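Delia Ursu
14th October

I have a new small obsession and it is drinking glasses. I will write it here in pieces, because my sister has asked me to stop sending it to her.

It started when we moved to the flat in Reltley and I opened the kitchen boxes. We had 15 glasses and almost no two were the same. Some came from my mother, some from a petrol station, one I am sure belongs to our old neighbour. I am sorry, neighbour.

So I decided: we are 2 people, we keep 7 glasses, the rest go to the charity shop. My husband Toma said seven is a strange number. I said it is how many fit on the shelf in one row. He measured the shelf. It is 80 cm and he was a little disappointed that I was right.

Now the question which ones to keep. The thin ones are elegant but I am afraid of them. I wash up fast and I talk while I wash up. The tall ones fall over if you look at them. What stays in the end is the short heavy kind, the tumbler.

And from all tumblers my favourite is the amber one with the cut pattern. In my grandmother's house we had this colour everywhere - glasses, ashtrays, the lamp in the corridor. As a child I thought it was ugly. I wanted clear glass like in films. 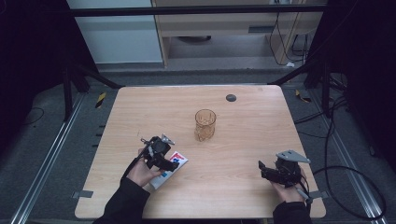
What I like now is what this colour does on light wood. It leaves a bit of warm shine around the bottom of the glass, very small. On our old dark table I never noticed it. On a white cloth it is also nice, but I prefer wood.

The pattern is useful too. You have something to hold with wet fingers, and the marks from the water do not show so much. We have hard water here in Reltley and my smooth glasses always look as if they were not washed.

One bad thing: it is more difficult to clean between the cuts. I use an old soft toothbrush and a little vinegar, then warm water. Please do not use the rough side of the sponge. I did it with one glass and it has looked tired ever since.

Somebody asked me where to buy them. I don't know a shop for new ones. I look at the second-hand market in Fulent, usually in the boxes under the tables and not on the tables - on top everything costs double. Run your finger along the edge before you pay. I have brought home two with a chip that I did not see.

The market has its last day in December, so I still have time to find a jug. Toma does not know about the jug yet. He reads this account, so I suppose now he does.

If you have amber glasses from your family, please show me. I would like to see the patterns, especially the ones with small squares.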